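Laundry prices to rise at Drastport guest houses

Jan 1, 2021 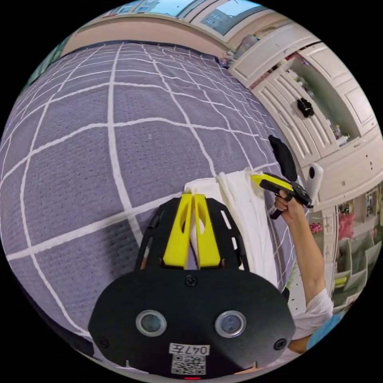 A white cloth on a checked bed cover. Linen costs are up again for the town's small landlords.

Guest houses in Drastport will pay more for clean sheets and towels from this month, after Stonmont, the only commercial laundry left on this side of the river, put up its rates. Letters went out before the holiday. Some owners say theirs came late, one says hers never came at all.

The new charge works out at 8 pence more per towel and double that for a king size sheet. Doesn't sound a lot. Over a season it is.

Jeptoo Simiyu runs Urio, a seven-room guest house near the old ferry slip. She sent out 696 towels in June alone and says she was not expecting a letter like this in the middle of winter, with half the rooms shut.

"I've got two bookings for the whole month," she said. "I can't put that on the guests, they'd go up the coast. So it comes out of the heating or it comes out of me."

She has looked at washing at home. One machine, no proper drying room, and the yard gets no sun untill after lunch. Bed covers are the worst of it, she said, the big knitted ones take two days on the line and come back the wrong shape if you peg them badly.

Stonmont blamed the cost of gas and a new boiler. A spokesman said the firm had held its rates as long as it could and that regular customers would be offered a smaller rise if they signed for the full year. Collections stay twice weekly. The minimum order is unchanged. Lost items will still be credited, though owners have to report them within 7 days, down from a fortnight.

That last bit has gone down badly. Several owners only count their linen at the end of the month.

More than 131 rooms in the town are let by small guest houses, going by the list the visitor office keeps, and most use the same van. The bigger hotels have their own laundries and aren't affected.

There may be another option. Ikesano, a co-operative which already does kitchen whites and table linen for cafes inland, says it has had calls from Drastport and is working out wether a weekly run would pay. It would need a dozen or so customers to make a start, and somewhere dry to leave the bags. The old bus office has been mentioned. No date yet.

Simiyu said she would sign up if the price was right. In the mean time she is asking guests staying more than one night to hang their towels up if they're happy to use them again. Cards went in the bathrooms last week.

Owners who want to be kept informed about the Ikesano plan can leave their name at the visitor office, mornings only.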